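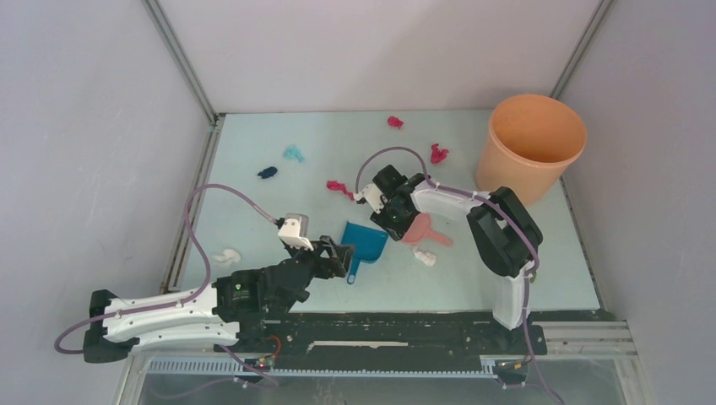
Apinya Duangkaew wrote in to say that according to Trelell, Orathai Bunnag has now played the lead in Meesuk, the lead's grandmother in Meesuk, and the boom operator on Meesuk, and could somebody please pick one before the July rerelease.

Print | E-mail

Ticket: Actor page shows wrong credits, wrong age, wrong face
Product: Trelell film and TV listings
Opened: April 14, 2021
Priority: Normal (customer asked for Urgent, then for "whatever is above Urgent")

Search tickets
Enter keyword Go

Customer's report, tidied up a little

The page for Orathai Bunnag lists 38 credits. The customer, who runs the fan newsletter and has strong feelings about billing order, says the right number is 17. The extra ones include a cooking contest, two seasons of the police drama Rasto, and a sound department job on a movie that finished shooting before the actress was born. The birth year has gone missing and the age field says 4, which would make her work in Meesuk more impressive than the reviews let on.

She has cleared her cache. She has also cleared her sister's cache. She attached the full cast list from the press kit, for which I was grateful, and a long note about who should have won Best Supporting that year, for which I was less prepared.

Step 1. Rule out the app

Opened the page on the phone app, the website and the TV app. Same 38 credits on all of them. The TV app sorts them in a different order, but that's an old complaint with its own ticket and its own angry people.

Signed out and back in. No change. Asked the customer to do the same and got a one-word reply, which I've left out of the log.

Step 2. Look at the source records

Our cast data comes in through a feed called Skendum. Every person is supposed to have a unique ID. I pulled the ID for Orathai Bunnag and found three people living in it:

- the actress, from Meesuk and a run of romantic comedies
- a sound technician with a long, respectable career
- a retired stage performer, credited as "O. Bunnag" and married to a man credited as "Himself"

The history shows a merge job went through the night before the complaint. It was meant to clean up duplicate names. I suppose it did, in the sense that there is now only one of them.

Step 3. Split the records

Used the Split Person tool. It asks you to tick the credits that belong to each person, on a page that shows you ten at a time and forgets your ticks when you go to the next ten. Did it in batches and saved after each batch.

First try failed with "Person cannot be separated from self." Spent a while agreeing with it. The fix is to remove the shared birthday field first, then split, then put the birthdays back by hand.

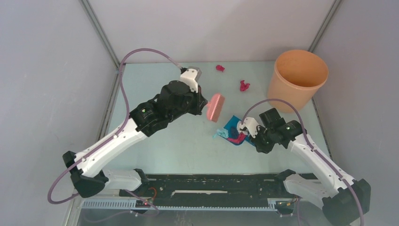
Step 4. Rebuild the page

Cleared the page cache and waited for the overnight refresh. The actress came back with 17 credits, her own birth year, and the right headshot. The sound technician has a page as well and has lost the award nomination for Most Promising Newcomer.

The age field still said 4. I traced it to a display rule that counts from the date of the last edit when the birth date is blank, and then rounds however it likes. It updated once the page was saved again. I've reported the rule to the listings team, who say they know about it.

Step 5. Check for others

Ran the duplicate report against the rest of that night's merge job. It had touched 700 names. Most were real duplicates, usually one actor spelled two ways. I've sent the doubtful ones back to Skendum, including a father and son who were combined into a man with a 90s action career and a cartoon voice role at the same time. The family may prefer it.

The merge job is switched off for now. Please don't switch it back on to see if it's better.

Reply from customer

Apinya Duangkaew — Credits look right, thank you. The lead in Meesuk is still billed second, under the dog. I know the dog was popular. I was at the premiere and I heard the applause. But the contract says top billing and it's in the press kit, page one. Also Rasto is still under "Known For" and she has never been in it. She auditioned once and they went with somebody taller.

Follow-up

Removed Rasto from "Known For." That box fills itself from page views, and fans had been clicking on the wrong title all day to complain that it was wrong, which pushed it to the top.

Billing order comes from the distributor, so I can't change it here. Forwarded the press kit to them with the relevant line marked. They answered that the dog's listing is "under review."

Status: Solved, except for the dog
Linked tickets: TV app sort order

Comments (4) | Shares (17)
Print | E-mail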